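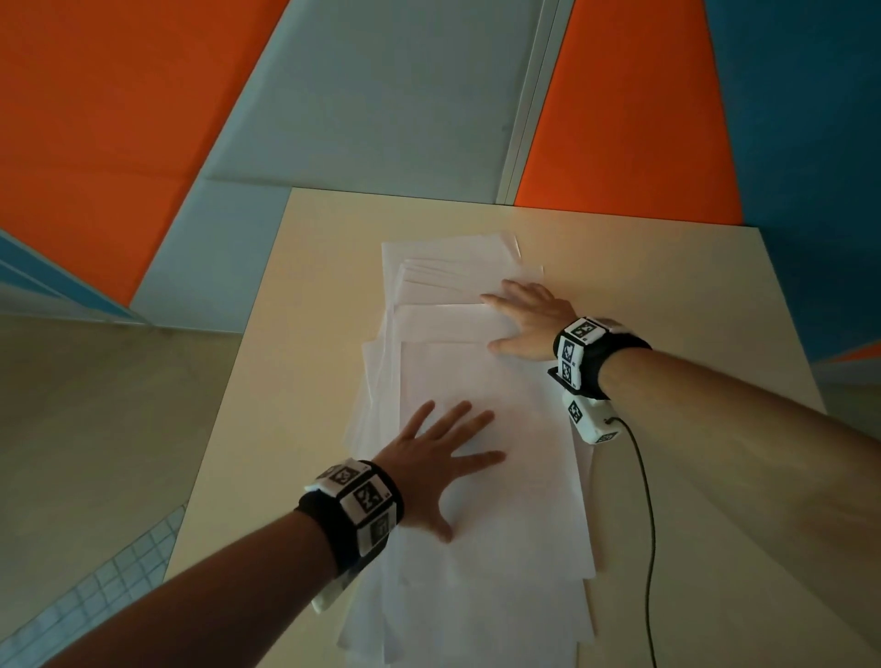 Two hands on a stack of blank white paper.

A thread on paper grain, for people who make booklets at home or at a small shop and keep getting covers that crack or pages that won't lie flat. I've been making short-run booklets in Skernbridge for six years and got this wrong for most of the first one.

Machine-made paper has a direction. The pulp moves along a belt while it drains, and more of the fibers end up lined up with the belt than across it. That direction is the grain.

Paper folds more cleanly along the grain. Fold across it and you're bending and breaking more fibers, so the crease looks ragged. On thin stock you may not notice. On cover stock you will, especially if there's solid ink over the fold.

For a booklet, the grain should run parallel to the spine. Top to bottom when the book is standing up. If you remember one post from this thread, take this one.

The trouble is that most letter-size paper in the US is grain long, so the grain runs with the 11 inch side. Fold a letter sheet in half to make a half-letter booklet and the fold runs across the grain. Nearly every church bulletin and school program is made this way.

You can live with it on thin text paper. A program that gets read once and recycled doesn't need to be perfect. A cookbook that people will open on a counter for years is a different job.

How to check the grain. First way: take one sheet and bend it over gently without creasing it, then turn it 90 degrees and bend it the other way. One direction pushes back less. The easy bend is parallel to the grain.

Second way: tear it. A tear with the grain runs fairly straight. A tear across it wanders off. Newspaper is good for practice.

Third way: cut two strips from the same sheet, one from each direction, same length and width. Hold them together at one end, then swap which one is on top. The strip that droops more is the one cut across the grain. I use this one for thin stock, where bending the sheet doesn't tell me much.

Fourth way: dampen one side of a small square. It curls, and the axis of the curl follows the grain. It's very clear but you lose a piece of paper, so mark the square with an arrow before you cut it out or you won't know which way it came from. I have done that.

Labels. Some packs underline one of the dimensions, and the grain runs parallel to the underlined one. Some put the grain dimension last, so 11 x 17 is grain long and 17 x 11 is grain short. Some say nothing. Check a sheet even if the label looks clear.

If you want grain short letter paper, you can special order it, or you can buy a larger sheet and have it cut. I buy parent sheets from Kuvetti and pay Apaza to cut them down. Apaza charges 5 dollars a cut, and the order is usually ready the next morning.

When you ask for cutting, don't say "grain short" and leave it there. Write the finished size, draw a rectangle, and put an arrow in it. I once got 149 sheets of green cover back turned the wrong way because my note could be read either way. They became scratch pads.

Grain matters for glue too. Paper takes on water from paste and swells mostly across the grain. If the grain runs parallel to the spine, the page grows toward the front edge, where there's room. If it runs the other way, it grows along the spine, where it's held, and you get waves.

Same thing with board. If you're making hard covers, the board, the cover paper and the endpapers should all run the same way. If they don't, the cover warps and no amount of time under a brick will fix it.

Scoring. If you're stuck with paper that folds against the grain, score it first. A bone folder and a metal ruler are enough. Fold so the raised ridge from the score is on the inside. That feels backward to a lot of people, me included.

I learned most of this from Nidia Huamán, who taught a binding class here one January. She had us make the same little book twice, once with the grain right and once with it wrong. I still have both. The wrong one won't stay shut.

Storage, since I know it'll come up. Keep the pack wrapped until you need it, flat, off the floor, away from the heater. Let it sit in the room for a day before you print. My garage paper used to curl every summer - now it lives under the bed.

A few people have asked what I'm working on. It's a 40 page book of soup recipes for my cousin's family, with a gray cover, sewn with Fekura thread. Three signatures are folded so far. The index isn't done.

Added 2023-09-15: yes, handmade paper mostly doesn't have a strong grain. Some does, a little. Bend a sheet and see.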